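Equipment Review: Larska Two-Finger Picking Arm
Prepared by Ronaldo Holanda for the Omoregie Stockroom Services bulletin, August

The Larska arm is sold for light stockroom and household work: emptying trays, sorting small goods, setting items in rows. The review considered one question, namely whether a supervisor could assign it such a chore and attend to other duties.

Picking from a mixed tray
The test goods were deli colored paper clips, No.0024, in small clear boxes. The boxes lie at all angles and overlap, and the printed bands differ from one face to the other. A clerk handles this without thought. For a machine, clear plastic and glare on a label remain difficult.

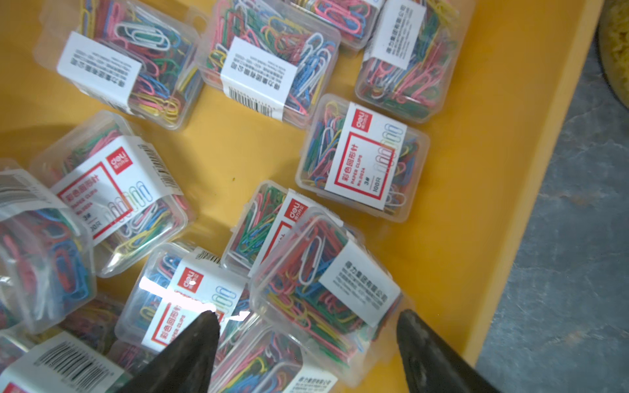

Placing in a line
Setting goods down is the harder half of the work. The fingers are large, yet reach in among neighboring boxes, and we rate the grip as good. Alignment is fair. The arm keeps a usable column but does not turn every label the same way, and stock meant for scanning would need a second pass by hand.

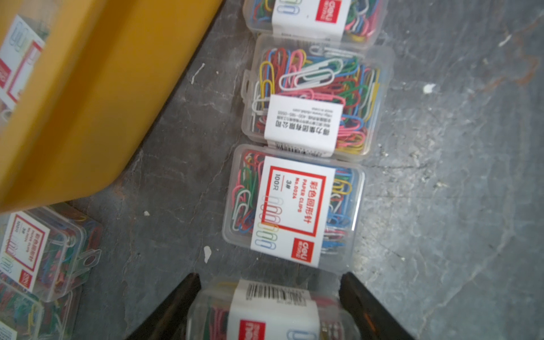 Four boxes end to end on the concrete, the nearest between the fingers.

Speed and supervision
Over 200 picks, the arm called for help 12 times, most often when two boxes lay flat against each other. Jessie Semple, who supervised the Friday session, judged it slower than a new employee — though steadier late in the shift. Setup took about 4 hours, longer than the Larska manual suggests.

Assessment
The arm is suitable for repeated work with one type of item and a person within call. It is not yet suitable for mixed shelves or for a home, where the goods change daily. The review unit will pass to Othmane Belkadi at the Wurkport site for trials with soft packaging.

Rating: 3 out of 5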